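Fircombe opens its doors: come and watch two robot arms tackle the kitchen table

For immediate release

I've been told a press release should be short and serious, and I can manage one of those at best. I'm Booker Ruiz-Ortega, I look after the demonstrations at Fircombe in Winton, and this March we're opening the workshop to anyone who fancies a look round. You don't need to know a thing about robots. Bring the children, bring your dad, bring the neighbour who's convinced the machines are coming for his job!

We ran our first open day last year in a much smaller room, and 129 people came through it. It was lovely and far too hot, and I spent most of the afternoon holding the fire door and apologising. So we've moved into the big bay at the back of the Lindqvist building, with proper seating and (by popular request) somewhere to get a cup of tea.

The main demonstration is called Sakby, our name for the tabletop project I've been working on with the team. Two arms share one table laid out with ordinary kitchen things, and they're given small jobs to do with them. Picking up an ear of corn, say, or dealing with a mug that's hanging by its handle. I could talk about mugs for an hour – please don't let me.

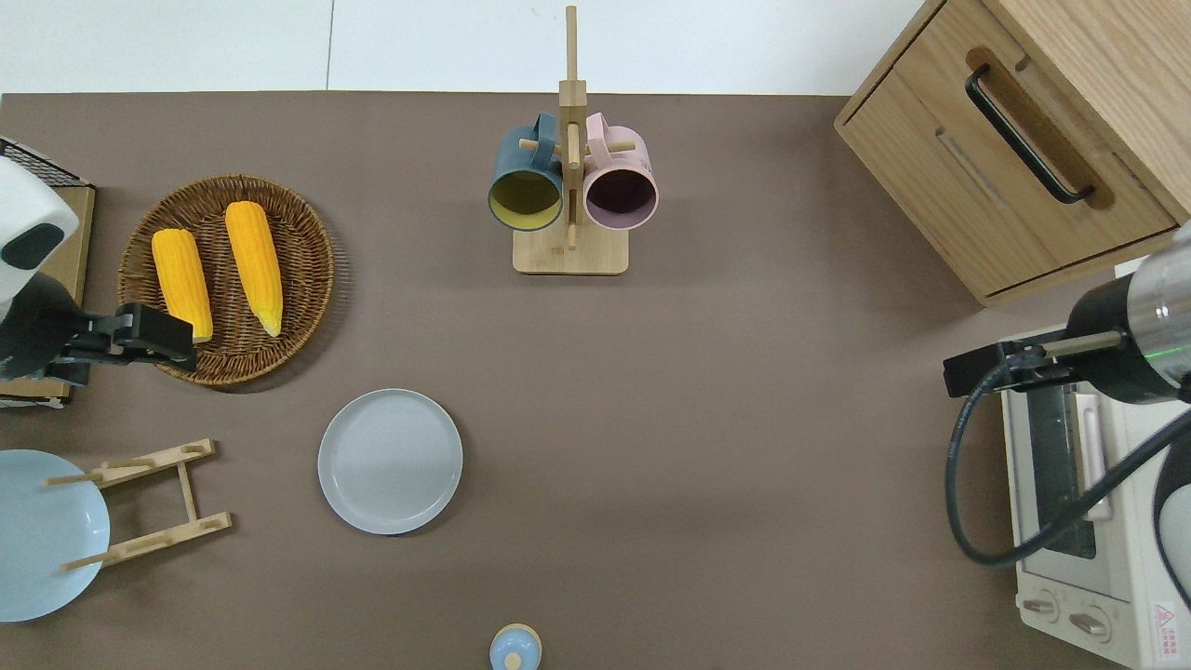

Can visitors have a go at moving the arms themselves?
Anyone aged 7 or over can, with one of us standing beside them, once the main demonstration has finished.

We'll be starting at 2 in the afternoon, and I'd get there a little before if you want a seat near the front. The demonstration comes first, then I'll take questions for as long as people have them, and then it's hands-on time. Last year the best questions came from a girl who wanted to know whether the arms could butter toast. I said I'd look into it, and I have been looking into it, and I'd rather not discuss the butter.

You'll see things go wrong, too. A gripper closes a shade early, something gets nudged, and we put it back and go again. I used to want to hide that part from visitors, but it's the bit everyone leans forward for, so now we leave it in and I talk you through what we think happened.

Entry is free and there's no booking. The bay is step-free from the car park, and if you'd like a quieter visit, ask at the Fircombe front desk and we'll find you a time in the morning before the doors open.

Reporters and photographers are very welcome – ask for me at the desk and I'll come and fetch you.

Booker Ruiz-Ortega
Demonstrations, Fircombe, Winton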